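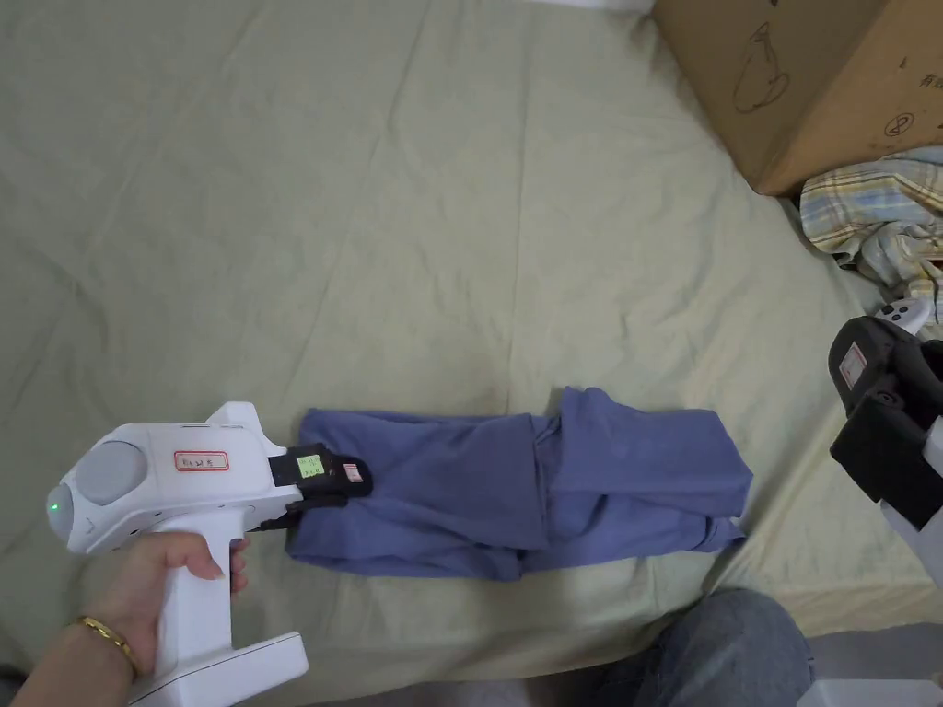
The blue one, folded long, with the box behind it

From: Anjani Sinaga
To: house-moves list
Date: 2026-04-18
Subject: Re: Folding on the bed, and what goes in the last box

Bayu asked:

> We have one bedroom left to pack and it is the one with
> everything in it. Do you fold clothes first or clear the bed
> first? My sister says to roll it all and be done. I also have
> a pile of blankets that won't fit in anything. And what do
> people do with chargers and game stuff? Last move I lost a
> controller cable for two months.
>
> Bayu Saragih

Clothes first. I know the usual advice on this list is to clear the bed, but if you do that you end up moving the pile to the floor and then back again. I leave the fitted sheet on, pull it fairly flat, and fold on top of it. The sheet goes in the wash last.

For shirts and pants I fold lengthwise, then lay one end back over the rest so I get a long flat block. Long blocks lie along the side of a carton and leave the middle open for something bulky. Rolling is fine for T-shirts and pajamas. I would not roll anything with a collar. 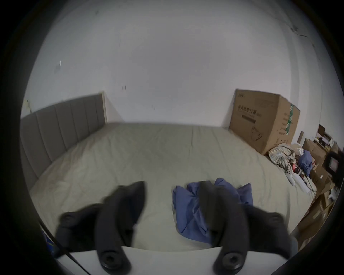
Right end of the bed: plaid bedding, the controller, cords

On the blankets, stop trying to fold them small. Bedding goes in loose, at the top of a big carton, over the hard things. Suryani Wattimena wrote to the list in February about using vacuum bags, and I tried the Hustau ones. They hold if you don't overfill them, but I had one let go in the van, so now I only use them for pillows.

Cords are their own job. Put each controller and its cord in one zip bag, write the room on the bag, and carry those bags yourself. Don't put them in with the bedding, because you will shake out the bedding at the other end and they will go under something. Tangled cords can stay tangled until you have a table to sit at. 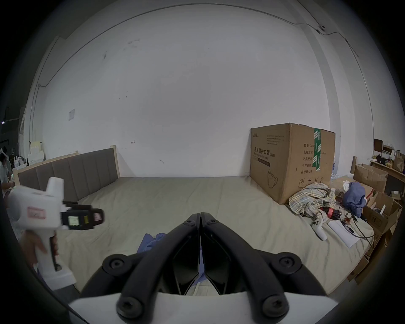 Boxes are where I disagree with Aiman Wuisan, who told the list to buy everything new from Mestix. I paid 3,000 for a bundle last time and half of it is still flat in the hallway. Product cartons are usually stronger than moving cartons, and if the top flaps still close, like the big brown one at the back of the bed, it will take a full load of clothes. Check the bottom seam and retape it both ways. Cross out any old printing that could confuse the movers and write the room on two sides.

Before you take the bed apart, do the wall behind it. Notices and tape come down easier while you can still kneel on the mattress. Smudges on white paint I do with a damp cloth and nothing else. Wahyudi Osman may know more about paint than I do.

If you want my packing sheet, it has 73 lines and it is plain text. Write to me off list and I'll send it.

Anjani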